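Simulation and Digital Twins board
Thread: Mollbridge bench package, tray transfer module — worth the licence?

Posted by: H_Ansari
April 2022

Members will be aware that our laboratory has been offered the Mollbridge bench package at the departmental rate, and I have been asked to give an opinion before the order is placed. The offer consists of the base simulator, one table-mounted arm with a two-finger gripper, and the tray transfer module. Support is provided for the first year. The second year is charged separately, and the renewal price is not given in the letter we received.

I should be grateful for comments from any group that has used the package in earnest. We are comparing it with the Henen kit, which costs less but comes without a ready-made table and tray.

Homa Ansari

Posted by: rbelkadi
In reply to: H_Ansari

Dear colleague,

Our group has held a licence since February. I attach three renders from the tray transfer module, all with the standard room and the standard lighting.
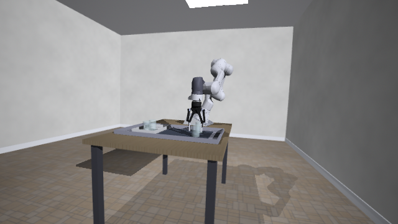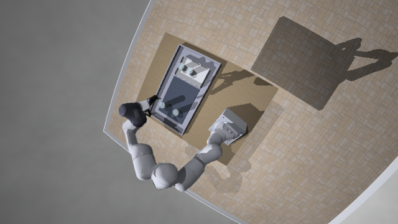
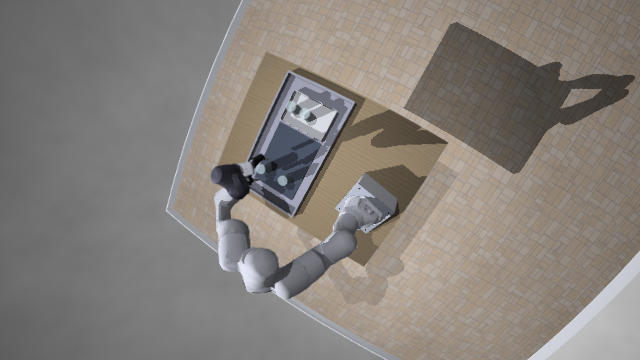 The question I was asked to settle for our own institute was whether the module could be used to train new staff in planning a grasp before they are allowed near the real arm. My finding is that it can, with reservations. We completed 213 trial runs with the settings as supplied, and the software stopped without explanation in two of them. The choice of viewpoint matters more than the manual suggests. In the first render, taken from the front of the table, the fingertips can be seen just above the clear cylinder and still open, and a trainee can judge the approach without help. In the third, taken from high up, I cannot say whether the gripper has closed on the piece beside the tray wall, and I would not ask a trainee to say so either. We now require the front view to be open at all times during assessed work.

The manual runs to 207 pages and is clearly written, although the index is poor.

Rachid Belkadi

Posted by: Obadia_M
In reply to: rbelkadi

I must disagree with part of this. The overhead view is supplied for checking the path of the arm, and for that purpose it serves well. In the second render the elbow is plainly out over the floor, beyond the edge of the table. A person planning a real bench would wish to know that at once, as it decides where a guard rail may stand. The front view does not give that information nearly so clearly.

I would also question the use of clear objects in a training module. They are hard to pick out against a pale surface, and a beginner has enough to attend to. Our section changed them for solid colours on the first morning.

Obadia Mwaipopo

Posted by: rbelkadi
In reply to: Obadia_M

I accept the point about the elbow. My remarks concerned the grasp only. As to the clear objects, we have kept them, as much of the glassware in our own stores is clear and the staff will have to deal with it sooner or later.

Posted by: shahla.babaei
In reply to: H_Ansari

May I raise the matter of cost. We looked at both packages last year and chose Henen. The saving was 51 per cent over the full term of the agreement, once the second year of Mollbridge support had been included. Our technician built a table and a tray in Henen over several afternoons. The shadows are not as good and the floor is a flat grey, but neither has any bearing on our work.

I would advise Ms Ansari to obtain the renewal price in writing before signing.

Shahla Babaei

Posted by: Obadia_M
In reply to: shahla.babaei

The shadows do have a bearing if one intends to train a vision system on the output. For staff training alone I would agree that they are of little account.

Posted by: s_vahidi
In reply to: H_Ansari

A short note on installation. The module requires the current Petridis graphics driver, and the installer does not check for it. If the driver is out of date, the room loads without its ceiling light and the table appears nearly black. We lost a day to this. The support desk replied promptly and was courteous throughout.

Shahab Vahidi

Posted by: H_Ansari

I am obliged to all who have replied. I have written to Mollbridge for the renewal price and have asked whether solid objects may be supplied alongside the clear ones. Mr Belkadi, would you be willing to share your assessment sheet? Our safety officer has asked to see one that is already in use.

Posted by: rbelkadi

Certainly. I have sent it to your office address.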